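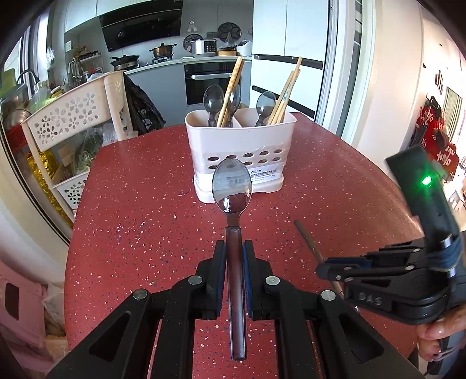 Utensil caddy on the counter: spoons up or spoons down?

Posted by moonpantry in Kitchen & Tidying, September

So I finally gave up on the drawer. Everything we grab at dinner now lives in a white plastic holder with two compartments, the kind with little round holes along the bottom band. Spoons go in bowl up, wooden chopsticks lean in next to them, and it all sits out on the red speckled counter (yes, I kept the red counter, I love it). My question is whether I should split it, spoons on one side and chopsticks on the other. Right now both sides have both.

riseck88 wrote:
Split it! I mixed mine for years and every time I pulled out a spoon, three chopsticks came along for the ride.

Hwa-young Ryu wrote:
I'd leave it mixed. We're a spoon-and-chopsticks house at every meal, so I want to grab a set from one spot. But please flip the spoons. Bowl up means everybody's fingers and all the kitchen dust end up on the part you eat from.

riseck88 wrote:
Handles up looks messy though, and then the bowls sit in whatever drips to the bottom. No thanks.

Hwa-young Ryu wrote:
Then dry them first, lol. Mine get a towel before they go in.

flendano_40 wrote:
Bowl up here too, never had a problem. I'd worry more about the chopsticks. Wooden ones packed in a tight bundle stay damp in the middle, so fan them out a bit or keep fewer of them out. Also peel that label off the front before it gets gummy!

moonpantry wrote:
Ugh, the label, I stopped seeing it. OK, I'm thinning out the chopsticks tonight. Spoons are staying bowl up for now, sorry Hwa-young!

Related threads
Ranorer drawer dividers, worth it?
Getting tea stains off spoons
How often do you replace wooden chopsticks?

Contact the moderators | Copyright Flendano Home Forum | Back to top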